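ノート内を検索 キーワードを入力 検索

遠隔教示ノート 2月 14時から夕方まで

午前のうちにTinside(シミュレータのほう)の更新が終わったので、午後はずっとデモ取り。先に書いておくと、今日はかなり楽しかった! 先月あれだけ苦労していた手首の回り込みが、操作側の設定をいじっただけで嘘みたいに素直になった。忘れないうちに全部書く。読みにくいところは勘弁してください。

構成は前回と同じ。操作はStestettiの手元アーム(卓上に固定してある小さいほう)を右手で持って動かす。グリッパは人差し指のトリガー。向こう側のアームはTinsideの中にいて、手元の手先の動きに相対でついてくる。絶対位置の対応づけは先月やめた。手元と向こうで可動範囲の形が違うから、端のほうに行くと必ずどこかで突っ張る。相対にして、足ペダルを離しているあいだはつながりが切れる方式にしたら、持ち直しが自由になって肩が楽。マウスを持ち上げて置き直すのと同じ感覚で、慣れるまで五分もかからない。

記録は30Hz。手元アーム自体はもっと速く値を出してくるけれど、学習側のFaríasのローダが30Hz前提なので合わせておく。前に速いまま保存して後から間引いたら、グリッパの開閉の瞬間がちょうど間引かれた側に落ちたことがあって、再生すると指が一拍遅れて閉じる妙なデモになった。あれは二度とやりたくない。

■ 今日変えたところ

一、手首の回転の倍率を下げた。
位置の倍率はそのままで、回転だけ下げてある。先月まで回転も等倍にしていて、手元をちょっとひねるとグリッパがぐいっと横を向き、慌てて戻すと行きすぎる、の繰り返しだった。下げてみたら行きすぎがほぼ消えた。大きく回したいときはペダルで切って持ち直せばいい。最初は面倒かと思ったのに、やってみると全然気にならない。むしろ一回ずつ姿勢を決め直すので動きがきれいになる。

二、ペダルを踏み込んだ瞬間の基準の取り方。
いままでは踏んだときの手元の値をそのまま基準にしていた。でも踏む動作で体が揺れて、手も少し動く。そのぶんが最初の一歩に乗って、向こうの手先がぴくっとする。踏んでからほんの少し待って、その間の値をならして基準にするようにした。待ち時間は体感ではわからない程度。記録を開いてみると出だしの跳ねがなくなっていて、声が出た。こういう地味な修正が効くと本当にうれしい。

三、視点を二つにした。
これまで正面の引きの視点だけで操作していて、奥行きがどうしても読めなかった。テーブルの奥で指先が天板より上なのか、奥の縁のむこうに下がっているのか、正面からだとまるで区別がつかない。手首側の視点を小窓で出すようにしたら、下りていく途中で「あと少し」がわかるようになった。主画面は引きのまま、小窓は左下。右下に置くと手元アームの肘で隠れる(机の並びの都合です)。

■ 課題

Conville課題集の「布系をボウルへ」をやっている。固い物ばかりだと、つかむ位置を多少外しても滑って収まってくれるので教示の下手さが見えない。布っぽい物は外すと外したぶんだけ正直に結果に出る。操作する側としては断然こっちのほうが面白い。

手順は自分の中では次のように固まってきた。

・開始姿勢から、まず対象の真上ではなく少し手前の高いところへ寄る。一気に真上へ行くと、手首の姿勢を決める前に下りたくなる。
・高いところでグリッパの向きを決める。布の長い方向に対して指が横からはさむ向き。ここで焦らない。
・指は開ききってから下りる。開きながら下りない。
・天板に触る手前で一度止まる。止まったのが記録で見てわかるくらい止まる。
・閉じる。閉じてからひと呼吸おいて上げる。
・ボウルの縁より十分高くまで上げてから横へ。
・放すときはボウルの底をねらう。縁にかかった布は、そのまま外に垂れて落ちることがある。

「止まる」を二か所に入れたのがいちばん大きい変更かもしれない。人間は動きながら閉じられるし、そのほうが早く終わるのだけれど、動きながら閉じるデモを混ぜると、学習したほうも動きながら閉じようとして、しかもその時機がばらつく。Faríasのほうで前に回した結果を並べて眺めると、止まりを入れた組は閉じる位置がきれいに揃っていた。もちろん止まりが長すぎると、今度は止まったまま出てこなくなる(前に一度やった。いつまでも空中で考えごとをしているアームができた)。ちょうどよさは手で覚えるしかないと思う。

今日の配置は白いボウルが天板の中ほど、黒い布っぽい対象が右の端寄り。アームの側から見ると対象がいちばん遠慮したい位置にいる。だからこそ教える値打ちがある! 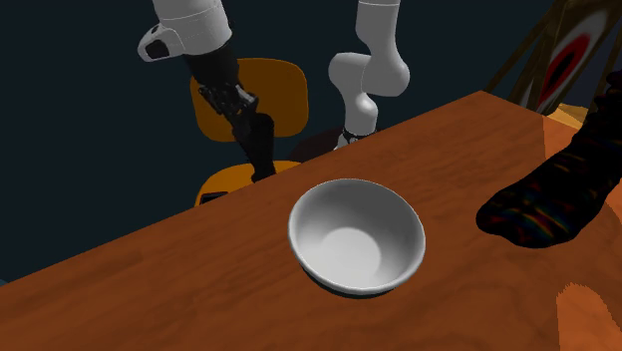
右端の布は、向こうのアームをまず中央の上まで持ってきてから右へ振ったほうが肘に余裕が出るよ、と横から言われた。いきなり右へ寄せると肘が伸びかけたところで手首を回すことになって、そこで手元が重くなるはずだから、遠回りに見えても中央を経由したデモで揃えたほうがあとが楽だ、とのこと。それと、うまくいかなかった回も捨てずに別の場所へ残しておいてほしい、つかみ損ねてからやり直した回はあとで必ず使い道が出る、とも。

試したら本当にそのとおりだった。中央経由にすると、右に振ったときに手首を回す余地が残っている。直行で取っていた回は、見返すと手先の軌道が途中でわずかに膨らんでいて、あれは肘の都合だったのかと腑に落ちた。自分では手元の震えだと思いこんで、倍率ばかり疑っていた。直行の回は別フォルダに移した。フォルダ名は「chokkou」。ひねりがなくてすみません。

やり直し入りの回を残す件も賛成。いままでは一発で決まった回だけを「きれいなデモ」として渡していた。でも一発で決まった回しか見ていない相手は、外したときにどうするかを知らない。わざと少し外して、開いて、上げて、向きを直して、もう一度下りる、というのを今日の後半から混ぜはじめた。やってみてわかったのは、わざと外すのは案外むずかしいということ。手が勝手にうまくやろうとする。外し方に癖がつくとそれはそれで偏るので、目をそらして下りるとか、左手に持ち替えるとか、いろいろやってみた。左手はひどかった。ひどいので良いデータになる(と信じている)。

■ グリッパの話

トリガーの扱いも変えた。前は押し込み量に比例して指が閉じる設定で、これが布だと具合が悪い。中途半端に閉じた状態が長く続くと、記録の上では「半分つかんでいる」時間がずっと続いて、学習側から見るといつ閉じたのかぼやける。開か閉かの二択にして、切り替えのしきい値に幅を持たせた。押し込んでいくと閉じ、かなり戻さないと開かない。おかげで運んでいる最中に指の力が抜けても落とさなくなった。

ただし二択にすると、そっと閉じることができない。いまの対象は布っぽいので問題ないけれど、Convilleの課題集には薄い器を縁でつまむのがあったはずで、あれをやるときは比例に戻すか、閉じる速さだけ下げるかを決めないといけない。個人的には速さを下げる案が好き。操作の感触が変わらないので。

シミュレータの布のふるまいについても少し。Tinsideの布は、指で押さえつけたときの沈み方がまだ実物より固い感じがする。指が天板に近すぎるところで閉じると布がはじかれるように逃げることがあって、実機だと同じ高さならたぶん挟めている。ここに合わせて高めで閉じる癖をつけてしまうと、実機へ持っていったときに上っ面だけをつまむことになりそう。今日は、逃げられてもなるべく低めで閉じるのを守った。逃げられた回は先の「やり直し」の材料になるから無駄がない。布の設定は触り方を知っている人に聞いてからにする。勝手にいじって再現できなくなるのがいちばん怖い。

■ 記録を見返して

いちばん長い回は1990ステップあった。30Hzだから一分をかなり超えている。見返すと、途中でペダルを離したまま画面を見て考えている時間がごっそり入っていた。つながりを切っているあいだも記録は回り続けるので、そのまま渡すと「何もしない」を熱心に教えることになる。切っている区間に印をつけておいて、ローダの前で詰める処理を入れた。詰めたあとに手先の位置が飛ばないことは確認した。切っているあいだ向こうのアームは止まっているから、飛ばないのが当たり前なんだけれど、当たり前を確かめておくと夜よく眠れる。

詰める処理で一つだけ気をつけること。さっき書いた、わざと止まる区間まで詰めてしまわないように。最初は「手先が動いていない区間」を条件にしていて、閉じる前のひと呼吸がまるごと消えた。せっかく丁寧に止まったのに! 条件をペダルの状態だけに直したら大丈夫になった。動きの有無は見ない。このことは処理の先頭にもコメントで書いておいた。

再生確認もした。保存した関節の値をそのままTinsideに流し直して、同じ初期配置から同じ結果になるかどうか。アームのほうは当然きれいに重なる。布のほうは、つかむところまでは揃って、放したあとの落ち方が回によって少し違う。ボウルに入ってしまえば判定は変わらないので今日は追わない。縁に引っかかった回だけ結果が入れ替わることがあるから、判定つきで渡すときは再生後の結果で付け直すのがよさそう。

■ 操作していて気づいたこと(雑多)

・椅子を低くすると手元アームに肘を預けられて、細かい動きが楽。ただし長くやると首にくる。
・手元アームの根元のねじ、また緩んでいた。始める前に必ず締める。緩んでいると回転にだけ妙な遊びが出て、原因を設定に求めてしまう。
・続けて取ると後半ほど動きが速く雑になる。自分では調子が出てきたと思っているのが厄介。区切りごとに最初の回を再生して見ると、速さの感覚が戻る。
・小窓の手首視点、下りるときはありがたいのに、横移動中に見ていると酔う。移動中は主画面だけ見る。
・開始の合図音はあったほうがいい。音がないと、記録が始まる前に動き出している。
・トリガーの指が冷えていると反応が遅れる。冗談みたいだけれど、朝の記録と比べると閉じるまでの間が違う。

自分で何回もやったあとに、初めて触る人に五分だけ触ってもらうのもとても良かった。説明はほとんどせず、ペダルを踏むとつながる、離すと切れる、トリガーで閉じる、とだけ。最初の回から布に届いていた。先月の設定では、初めての人はたいてい手首を回しすぎて自分の手まで一緒にねじっていたので、この差は大きい。しかも慣れていない人の軌道は私のとぜんぜん違って、左から大きく回りこんでくる。癖の違う人のデモを混ぜたいと前から思っていたので、これは続けたい。触ってみたい人はいつでも声をかけてください。手元アームは電源を入れたままにしてあります。

■ 次にやること

中央経由で揃えたデモだけで一度Faríasに流す。そのあと、やり直し入りを混ぜた組と比べる。順番を逆にすると、よくなったときに何が効いたのかわからなくなるので我慢する。早く混ぜたい。

ボウルの位置を変えた配置も取りたい。いまは中ほどに固定しているから、放す場所を絵として覚えているだけかもしれない。布のほうも、向きを変えると手首の決め方が変わるはず。少なくとも長い方向が横向きの場合と、手前に向いている場合は両方ほしい。

手首の回転は90度まで回した姿勢で教示すると、小窓の上下の感覚がおかしくなる。視点のほうを回して追従させるか、そのまま慣れるか。追従させる案を明日の朝に試してみる。簡単な変更なので、うまくいけばすぐ共有フォルダに上げます。

手元アームのねじは、帰る前に締めた。

共有 14 コメント 二件

最近のノート
ペダル式の持ち直し、初回の感触
Stestetti手元アームの据え付けと原点合わせ
Farías用ローダの保存形式まとめ
Conville課題集を一通り触ってみた
Tinsideの視点を増やす方法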